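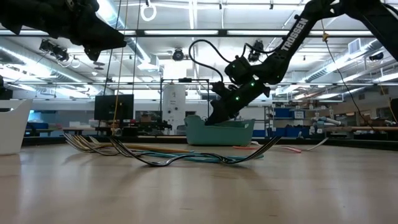 Pandiver 지원 게시판 > 파지/정책 실행 > 얇은 식기
제목: 포크 집을 때 손가락이 상판을 긁고 정지합니다 (숟가락은 정말 잘 됩니다!)
상태: 진행 중
제품: Pandiver 실행기, Troncoso 파지 모듈
작성: 설거지연구반

안녕하세요. 두 팔로 식기 정리를 시키고 있는 팀입니다. 수세미질까지는 아직 욕심이고, 지금 목표는 마른 식기를 하나씩 집어서 통에 넣는 것까지예요. Mistetti라는 작은 식당 주방에서 "마감 후 수저 정리만 해 줘도 춤을 추겠다"고 해서 시작한 일인데, 10월 들어 성공률이 쑥 올라가서 팀 분위기가 아주 좋습니다. 컵은 거의 안 놓치고 숟가락도 훌륭해요. 문제는 포크입니다.

증상
- 나무 상판에 납작하게 놓인 포크로 내려갈 때 손가락 끝이 먼저 상판에 닿고, 접촉 힘 한계에 걸려 팔이 멈춤
- 포크가 여러 개 겹쳐 있으면 두 개를 같이 물거나, 하나를 물다가 옆의 것을 밀어냄
- 손잡이가 구불구불한 포크는 파지 각도가 매번 다르게 나옴
- 로그에는 "grasp_height below limit" 경고만 남음

해 본 것
1. 실행기 재시작, 팔 영점 다시 잡기. 변화 없음.
2. 접근 속도를 절반으로 낮춤. 정지 횟수는 줄었는데 한 개 집는 데 한세월입니다.
3. 시연 데이터 추가. 총 4000회분으로 다시 학습. 숟가락은 더 좋아졌고 포크는 그대로.
4. 조명 밝기 조절. 금속 반사 때문인가 했는데 차이를 못 느꼈습니다.

포크만 40회 돌린 결과는 성공 16회입니다. 이게 모듈 설정 문제인지, 아니면 요즘 기계 손으로는 원래 여기까지인지 궁금합니다. 저는 설정 문제라는 쪽에 걸고 싶어요!

답변: Yoshinori Fukuda (Troncoso 모듈 지원)

자세한 기록 감사합니다. 경고 문구로 보면 파지 높이가 상판 기준면보다 낮게 계산되고 있습니다. 숟가락은 머리 쪽이 볼록해서 여유가 있지만 포크 손잡이는 얇아서 몇 밀리미터 오차로도 바로 걸립니다. 다음 순서로 확인 부탁드립니다.

포크를 한 개만 놓고, 상판이 아닌 판 위에서 시험해 주세요. 도마면 충분합니다. 판 두께를 surface_offset에 넣고, 손목 카메라 화면에서 포크가 두 손가락 사이 가운데에 오는지도 봐 주세요. 가운데에서 벗어나 있으면 높이보다 손목 보정을 먼저 손봐야 합니다.

겹친 포크는 지금 단계에서는 빼고 보시는 게 좋습니다. 하나를 안정적으로 집게 된 다음에 분리 동작을 붙이는 쪽이 빠릅니다.

작성: 설거지연구반

알려 주신 대로 바로 해 봤습니다.

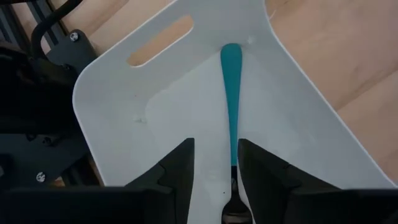 좌우 보정은 건드릴 필요가 없어 보입니다. 높이 하나에 집중하면 된다는 뜻이라 저희는 벌써 신이 났어요. 손목 카메라로 보면 흰 도마 위에서 청록색 손잡이 포크가 두 손가락 사이 가운데에 잘 들어와 있습니다. 포크 방향도 손가락 사이 틈과 나란해서, 이 자세에서 손목을 더 돌릴 일은 없을 것 같습니다.

surface_offset은 도마 두께를 자로 재서 4 mm로 넣었습니다. 그랬더니 정지가 확 줄었어요! 긁는 소리도 안 납니다. 다만 도마 가운데가 테두리 쪽과 높이가 조금 다른 것 같아서, 어느 쪽을 기준으로 넣어야 하는지 알려 주시면 좋겠습니다. 그리고 금속으로만 된 포크는 색 있는 손잡이 포크보다 윤곽을 늦게 잡습니다. 깊이 값이 군데군데 비는데 원래 그런가요?

답변: Yoshinori Fukuda

기준은 포크가 실제로 닿아 있는 면으로 잡아 주세요. 가운데에 놓고 집으신다면 가운데 높이입니다. 반짝이는 금속에서 깊이 값이 비는 것은 흔한 일입니다. depth_fill을 켜고, 빈 곳이 넓을 때는 손잡이 쪽을 우선하도록 grasp_prior를 handle로 바꿔 보세요. 구불구불한 손잡이는 이 설정에서 오히려 나빠질 수 있으니 따로 기록해 주시면 저희 쪽 시험에도 넣겠습니다.

작성: 설거지연구반

두 가지 다 켰습니다. 평범한 포크는 확실히 좋아졌고, 구불구불한 것은 말씀대로 엉뚱한 굽이를 물려고 합니다. 그래도 첫 주에 포크 근처에도 못 가던 걸 생각하면 저는 감동이에요. 식당 수저통을 통째로 맡기기에는 아직 이르고, 펼쳐 놓은 식기를 한 개씩 담는 일이라면 사람이 옆에서 가끔 봐 주는 조건으로 가능하겠다는 게 지금 저희 판단입니다. 속도는 사람 손에 한참 못 미칩니다.

손가락 끝은 Undell에서 나온 얇은 패드로 바꿔 볼 예정입니다. 패드 두께만큼 finger_length도 고쳐야 하는지, 아니면 영점만 다시 잡으면 되는지요?

답변: Yoshinori Fukuda

finger_length를 먼저 고치고 그다음 영점을 잡아 주세요. 순서가 바뀌면 같은 경고가 다시 나옵니다. 패드 교체 후 포크만 따로 돌린 로그를 올려 주시면 이어서 보겠습니다. 티켓은 열어 두겠습니다.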